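Sorting and Storing Everyday Items in the Shared Kitchen
Student project report, Household Logistics course
Written by Danica Zeman, with Nelli Kuusisto and Ilari Salminen
Supervisor: Kumiko Hayashi

1. How we got started

When we were asked to choose a subject for the spring project, the three of us had just spent most of an evening looking for a lid. It was a perfectly ordinary lid, and it was found in the end in a drawer with the tea towels, but by then we had emptied half the shared kitchen at Hakala onto the counters and had a very good look at how much stuff was living in there with us. Ilari said that if we were going to take everything out anyway we might as well get course credit for it, and so the project was born!

Hakala is the student house where Nelli and I live (Ilari is there so often that he has his own hook by the door). The kitchen is used by everyone on two floors. People move in with a box of cups and plates, people move out and leave the box behind, and over the years the cupboards fill with things that don't quite belong to anybody. We wanted to find out whether a simple bin system could help with this — one where loose things go first into a big open bin, and get sorted from there to a proper place on a shelf.

Our questions were fairly modest. What sort of things end up loose in a shared kitchen? How should they be laid in a bin so that you can see them and get them out again? And would people in the house keep using the system once we stopped hovering?

2. What we read and who we talked to

We began by talking with Aarne Kauppinen, who managed the stockroom at a secondhand shop called Jasel for many years and was generous enough to give us a whole afternoon. He told us that the big mistake with bins is filling them to the top. Once things are stacked three deep, he said, people stop looking and start digging, and digging is how glasses get broken. At Jasel they used to keep to a single layer for anything that could roll or crack, and to put the long boxes in first, along a side wall, so that the smaller things had something to lean on.

We also went through our own course notes on storage, and Kumiko lent us an older student report about a linen room. It was about sheets and towels, so not everything carried over, but we borrowed its idea of writing down where each thing came from before deciding where it should go. That turned out to be very useful later, when people came asking after their things.

3. Choosing a bin

We compared two kinds. The first was a lidded crate from a supplier called Inetti, which was sturdy and stacked nicely, but with the lid on you had no idea what was inside, and people in the house simply put new things on top of the lid. The second was a wide, open gray bin with sloping sides. It takes up more room, and we grumbled about that, but you can look straight down into it and see what you have. After a week of trying both we went with the open one.

The color was more important than we had thought. Nelli had argued for something cheerful, but plain gray is a very good background for small things. A purple tumbler shows up right away against it, and so does anything white. The one kind of object that does get lost a bit is anything see-through and brownish, especially toward the front, where the wall is in the way if you are standing close.

4. Laying things out

We followed Aarne's advice and started with the longest thing on the left, then worked outward from it. Tumblers and cups we laid on their sides or let lean, as they had a way of tipping over anyway whenever the bin was carried. We tried to leave some open floor on the right, so that a hand could get in next to an object and lift it without dragging the neighbors along.
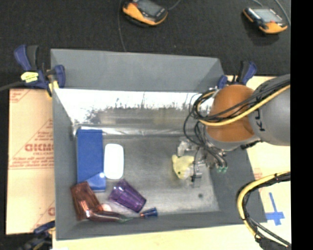
Photo: project group, Household Logistics

The blue box along the left wall is the sort of thing that sets the pattern for everything else. With it in place, the smooth white piece could lie nearly parallel beside it, and the purple tumbler got a slanting spot of its own just below. The reddish-brown cup is a less happy case, with its rim resting over the corner of the box. We had a long discussion about that (longer than it deserved, probably). Ilari felt that a little overlap was fine as long as you could still see both things. I felt that it was the beginning of a pile. We agreed finally that two objects may touch, and may even overlap a little, but nothing should be hidden under anything else.

The hardest spot was the front left. Small things gather there, and a narrow item lying near the front wall can block your view of whatever is tucked in behind it. We asked people to put flat or slender things on the right side instead, where there is more room, and they did so about half of the time.

5. Trying it in the house

We put the bin on the low table by the window and taped a short note beside it. The note said that anything loose on the counter at the end of the evening could go in the bin, one layer only, and that we would sort it in the morning. Over the whole trial we sorted 70 objects, and nearly all of them were cups, tumblers, small boxes and lids. Everything went onto a list with a short description and the place where it was found.

The first mornings were slow. None of us had a feeling yet for what belonged where, and Nelli and I had different ideas about whether tumblers are glasses or cups. (They are glasses. It is on the list now.) Later the sorting became a pleasant little job that one person could manage while the coffee was brewing.

The objects that kept coming back told us the most. One tumbler landed in the bin again and again, and when we asked around we learned that its shelf was simply too high for the person who used it. We moved the tumblers down a shelf, and after that it mostly stayed put. I think this was my favorite moment of the project, small as it is, because the bin had pointed out something about the cupboards that we had walked past every day.

6. What we would change

We would label the shelves before starting and save ourselves a lot of questions. We would also like a slightly shallower bin, so that the front wall doesn't hide so much. Ganow, the house across the yard, has asked to borrow the system in September, and their kitchen is narrower than ours, so the size will have to be looked at again in any case.

Our list of objects is kept in a binder on top of the Hakala refrigerator, and anyone who is missing a lid is very welcome to come and look through it.

Contact: Household Logistics course office | © Household Logistics student projects | Last updated 2019-08-30 | Back to top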